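Guesthouse Alvarado – Frequent Questions

Last updated 26/11/2018

Please read this page before you write to us. We answer every message, but in the season it can take two days, and most answers you will find already here.

ARRIVING

How do I come to you from Candmont?

Take the green bus from the station square in Candmont in the direction of Rillby and get off at Silton Church. The trip takes a bit less than one hour. The driver does not announce the stops, so please tell him when you enter that you go to Silton. He will call you. From the church you walk uphill on the street with the bakery until it ends, and our gate is on the left.

Can I come by car?

Yes, but the last part is narrow and there is a sharp turn after the bakery. With a normal car it is no problem. With a camper it is not possible, please do not try it, also when your navigation tells you it is fine. Campers can stay the night on the field behind the sports hall in Rillby and the guests come up by bus.

Is there parking?

We have a small yard. It is free of charge for guests and we cannot reserve a place in it. When the yard is full, park along the wall below the church. On market mornings the wall must be empty before seven o'clock.

What is the latest hour to arrive?

We like to close the kitchen and the reception at nine in the evening. If your train is late, call us and we put the key in the box next to the door. The code for the box is different for each guest, and we send it only by telephone.

Is there a different way on foot?

There is the old stairway from the river, with 259 steps. It is the nicer way and you have shade until noon, but we do not recommend it with suitcases. If your bag is over 18 kilos, take the street. In rain the upper part is slippery and the handrail is only on one side.

ROOMS

Which room is the quiet one?

The rooms to the garden are quieter than the rooms to the street. The church bell you hear in all rooms. It does not ring between ten at night and six in the morning.

Are the rooms heated?

From the middle of October until the end of March, yes. The radiators are old and need some time. Please leave them on a low number during the day instead of closing them completely and opening them to the maximum in the evening. Extra blankets are in the chest on the landing and you may take them without asking.

Do you have rooms for families?

We have one room with a double bed and a bunk bed, and one room where we can add a folding bed. Baby beds we can borrow from a neighbor, if you tell us one week before.

May I bring my dog?

One dog per room is welcome. He should not be on the beds and not in the breakfast room. There is a hook outside the breakfast room window, so he can see you and you can see him. Cats we cannot accept. Our own cat does not agree with it.

Is there internet?

In the reception and in the breakfast room it works well. In the rooms to the garden it is weak, the walls are very thick. Please do not choose our house if you must work with video calls the whole day.

FOOD

What is for breakfast?

Bread from the bakery, butter, two or three jams which we cook ourselves, cheese from Rillby, eggs, fruit after the season, coffee and tea. Breakfast is from half past seven until ten. If you leave earlier for the mountain, we make you a bag and put it in the refrigerator on the ground floor with your room number on it.

I do not eat gluten / milk / meat. Is this possible?

Without meat is easy. Without milk is also easy when we know it the day before. For gluten we can buy a bread, but we have only one kitchen and there is flour in it. Guests with a serious illness should decide themselves whether this is safe enough.

Can I have dinner in the house?

We cook dinner on four evenings in the week, one menu for all the guests, at one long table. The list hangs in the reception and you write your name on it before noon. On the other evenings there is the inn by the bridge. They close the kitchen early, so do not arrive there after eight.

May I use your kitchen?

The big kitchen no. On the ground floor is a small one with a kettle, a plate for cooking and some dishes. Please wash what you use and also dry it.

WALKING

Where do I find the maps?

Walking maps are on the shelf by the stairs. You can borrow one for the day. If it rained on it, hang it open on the line in the hall and do not fold it wet.

Do I need a guide for the high path?

In summer and with good weather, no. The path is marked with yellow paint. Until late spring there can be snow in the upper valley, and then we say clearly that you should go with somebody who knows it. Teodoro Robles goes up with small groups and speaks also some English and French. We can ask him for you, the price you agree with him directly.

Can you wash my clothes?

Yes, give us the bag before nine in the morning and you have it back the next evening. Wool we wash only cold. Walking shoes please clean outside, there is a brush and a tap next to the wood store.

BOOKING AND PAYING

How do I book?

By e-mail or by telephone. Write us the dates, how many persons, and if you want the garden or the street. A booking is fixed when you have our answer, not before.

Do I pay a deposit?

For one or two nights we take no deposit. For longer stays we ask for one night in advance by bank transfer. Please write your family name and the month of your stay in the transfer, otherwise we must search for a long time to whom it belongs.

What happens if I cancel?

Until two weeks before, you get the deposit back completely. Later we keep it – only if we can give the room to another guest, we send it back to you also then.

Can I pay with card?

Yes, with the usual cards, from two nights. For one night we prefer cash. The nearest bank machine is in Rillby, there is none in Silton.

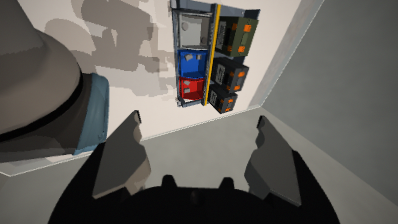
CONTACT

My question is not on this page. Whom do I ask?

Call the house in Silton and choose extension 3061, best between ten and noon or after four in the afternoon. If you prefer to write, please use simple sentences and put your dates of travel in the subject line.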